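Drornstead Kitchen Swap Returns With 17 Evening Classes on Cooking From What You Have

DRORNSTEAD, Oct 1, 2024 — Registration is open for the fall season of the Drornstead Kitchen Swap, the free cooking series run by the neighborhood food group Cliso.
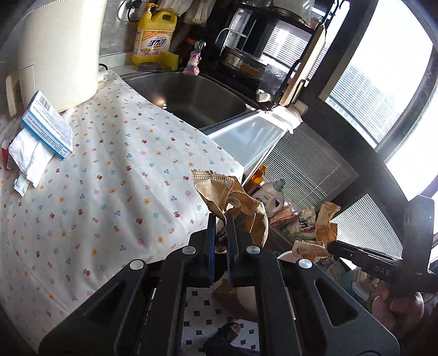 One member of last season's soup class wrote to Cliso that she had stopped dreading the end of the grocery week, and that her kids now argue over who gets to pick the vegetables for Sunday-style stew on a school night. Notes like hers are a big part of why the series is coming back longer than before!

The new season has 17 classes, up from last year's shorter run, and each one starts with ordinary food that tends to get forgotten: stale bread, soft apples, half an onion, the last cup of rice. Topics include bread puddings (sweet and savory), quick pickles, freezer dumplings, bean suppers and a very popular night on broth. Two classes are set aside for people cooking for one, something neighbors have asked for again and again.

Classes meet at the Stenau Street Hall, which got a new six-burner range and a second sink in July. That means room for 30 cooks a night, and a lot less waiting in line to rinse a colander. The Gebreyes Bakery, two doors down, is giving day-old loaves for the bread classes and will lend its big mixing bowls for dumpling night.

Everyone goes home with a portion of the evening's dish, so please bring a container with a lid. Aprons, knives and cutting boards are at the hall. Children ages eight and up are welcome with an adult. If you have a food allergy, tell us when you sign up and we'll send you the ingredient list ahead of time.

Cliso has also printed 2000 copies of a small recipe booklet drawn from past classes — the cabbage pancakes are in there, by popular demand. Pick one up free at the hall or at the bakery counter while they last.

Sign up at the hall's front desk or by phone during opening hours. Each class keeps a short waiting list, and open spots are posted on the hall door the afternoon before.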